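Week 4 Handout: Who Joins an Alumni Business Directory, and Why It Works

Sports Club Management, Unit 2: Supporter and Alumni Programs
Instructor: Iraís Contreras
Posted 14/09/2023

Last week we left off with dues, and a few of you asked what a former athlete gets for their money besides a newsletter and a seat at the banquet. Great question, and it leads straight into one of my favorite topics in the whole course! Today is the business directory, the humble page on the alumni club website where members list their companies.

Start with the basic idea. A letter club is a group of people who already trust each other a little. They sat on the same buses, ran the same hills and complained about the same locker room. When one of them needs a roof fixed or a tax return filed, that shared past makes the first phone call easy. The directory puts the phone numbers in one place.

Key terms for this week

Listing: one business entry, with a name, a location, a contact and a short description.
Tier: a level of membership with its own price and benefits.
Eligibility rule: who may be listed (letterwinners only, family of letterwinners, outside sponsors).
Renewal: the date when a listing has to be paid for or confirmed again.

Our running case: the Cutbridge Letter Club

Cutbridge is a small college club with 300 paying members, and its records go back to 1900 (the early ones are handwritten and wonderful to read). The directory began in 2000 as a photocopied sheet handed out at the spring track meet. Former hurdler Tanvir Seneviratne typed up the first version, and his own print shop, Kamath, was at the top of it. Next came Zindis, a physical therapy practice, and Plondo, which sells team uniforms.
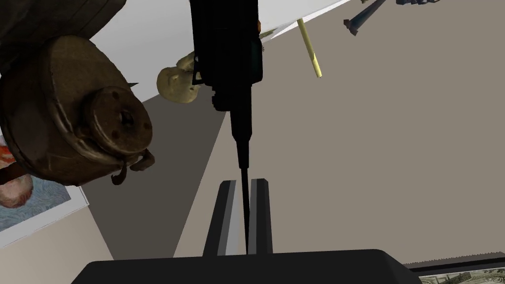 Look at how different those three are. Kamath wanted local print jobs. Zindis wanted referrals from coaches. Plondo wanted to meet equipment managers, and the listing mattered less to them than the invitation to the spring meet that came with it. Same page, same price, three separate reasons for joining! When you design a tier, talk to members in several lines of work before you settle on the benefits.

Setting the eligibility rule

This is where clubs get into arguments, so please read the section twice. Cutbridge first allowed only letterwinners who owned their company outright. That shut out a swimmer who managed a branch office, and a rower whose wife ran the family bakery. The club rewrote the rule so that a letterwinner, or a spouse, parent or child of one, could list a business they own or manage. Outside companies go on the sponsor page, with a different form and a different fee.

Notice that the two pages stay apart. Members like knowing that every name in the directory has a real tie to a team, and sponsors like having a page with bigger logos. Mixing them tends to annoy both groups.

Writing a good listing

Keep it short and plain. Name of the business, town, what it does, who to ask for, and the sport and years the member played. That last bit is the magic ingredient! People scroll through a directory looking for old teammates, and they stop when they see their own sport. Leave out slogans. Check every phone number by calling it.

Renewals

Cutbridge renews everything in March, between basketball and the outdoor track season, when the office is quieter. A listing that isn't confirmed comes down until somebody writes back. It sounds strict, but a page full of closed businesses makes the whole club look asleep. 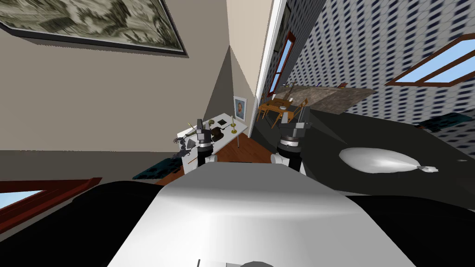

Furnished room with a large framed painting, computer rendering.

For next class

Find the directory of any club, amateur or college, and bring a printed copy. Mark one listing you would call and one you would skip, and be ready to tell us what made the difference. Then draft an eligibility rule for a club of your own choosing, 4 sentences at most. Family businesses are the tricky part, so spend your time there.

Reading: course packet, the chapter on membership tiers. Skip the part on broadcast rights, we'll get to it with sponsorship.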